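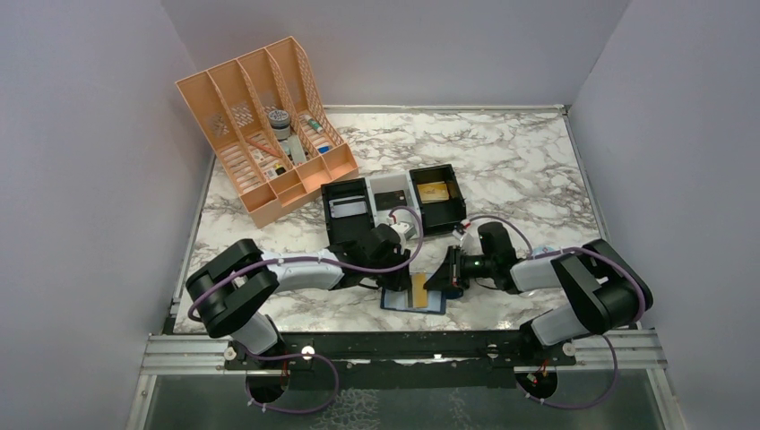

Ronirton Planner 2: five weeks in

I bought this for card sorting with two arms, and mostly I'm happy! Setup took me 6 tries (the license tool is awful), but once it's running, the planning is lovely. I give it one shared table and it keeps both arms out of each other's way, even with a gripper right down at the blue card holder. Perception is weaker. Gold cards glare and it loses the edge, so I tweak the threshold by hand. An update is due in May. Four stars from me.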